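Two-arm assembly stations: questions from staff

Osiden site, flat-pack and light assembly. Last revised 9/4/19. Questions go to Leonora Lacson, assembly process lead, or in the box outside the stores office.

Which work is moving to the stations?

Stool and side-table bases in the Teuber range, and only the leg fitting. The base is laid upside down, four tubular legs are screwed into the corner sockets and the unit is passed on. Seat pads, feet, labels and packing stay at the existing benches. The Drastov shelving line is not included. Its joints need a cam fitting pushed in at an angle, and we have no plan to automate that before the next range review.

Why leg fitting and not something else?

It was the task with the highest number of wrist and forearm reports in the health log, and the one people asked to rotate off soonest. A full shift at the old target meant 700 legs turned by hand. The parts are also light and all of one pattern, so a fault in the process damages a cheap part.

Are jobs being cut?

No posts are being closed as a result of the stations. The 17 people who currently rotate through leg fitting have been offered either a station attendant role or a move to packing or inspection at the same grade. Anyone who has not had their meeting by the end of May should tell their shift lead. Agency cover for leg fitting will reduce, and the agency was told this before the notice went up.

What does a station attendant do?

Loads bases and legs, clears rejects, checks the first unit of each batch with the torque gauge, and signs the batch card. One attendant looks after two stations. The attendant also decides when to stop. Stopping a station is not recorded against the person who stopped it, and there is no stoppage target.

Will my pay change?

The attendant role is paid at the current assembly grade plus the machine allowance. The allowance starts on the day you are signed off, not on the day training starts. The piece bonus for leg fitting ends when the last manual bench closes. Those who earned it regularly will have it averaged and paid for two further quarters.

How long is the training?

Three half-days with the supplier's trainer from Gresudberg, then supervised running until you have completed 200 units. There is no written test. You will be asked to show a safe stop, a restart and the removal of a cross-threaded leg. If you would like more supervised time, ask for it.

Do the robots run faster than we do?

No. A practised fitter is quicker on a single unit. The stations gain by running through breaks and at a steady rate. In the trial, one station completed 726 units in a week, including all stoppages. Do not try to keep pace with the station by loading early. Wait for the loading lamp.

How is the work divided between the two arms?

One arm holds the base steady and the other brings the leg to the socket and turns it. Either arm can do either job, and the program swaps them for the far corners. Most stops in the trial happened at the start of the thread. If the leg is not square to the collar it catches, and the program backs off and tries again twice before calling for help.

Why is the table covered in black cloth?

The parts are white and the vision system finds their edges more easily against a dark background. The cloth also protects the finish. Pull it flat before loading, as deep folds can be misread as an edge. Replace it if it is torn or marked. Spares are kept under part code "cloth, station" in the stores.

Can I reach in to straighten a part?

Only after a stop has been pressed and the lamp is steady amber. The arms are force limited, but the grippers can still pinch. Gloves with loose cuffs are not to be worn at the stations.

Do the cameras record us?

The stations have an overhead camera and one at each wrist. Images are kept for 14 days for fault finding and then deleted. They are not linked to clocking data and shift leads have no access to them. Requests to view images go through Leonora Lacson and are listed on the noticeboard. The wrist cameras work at very short range and much of what they record is soft and hard to read on its own, so faults are normally checked against the wider view first.

What does the work look like part way through a unit?

The two views are from one session.

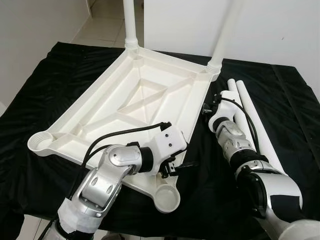
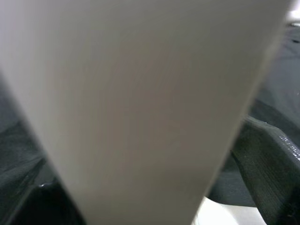 Leg fitting on black cloth. First picture: base with two legs in and two still to fit. Second picture: close view from a wrist camera.

What happens to rejects?

Cross-threaded bases go in the red crate and legs in the grey one. Do not rework them at the station. Inspection sorts both crates at the end of the shift and the count is posted next morning by line, without names.

Who do I tell if I think the station is doing something wrong?

Stop it first, then tell the shift lead. Write what you saw on the back of the batch card, including the corner it was working on. Several changes to the program, among them the slower approach to the collar, came from notes of this kind.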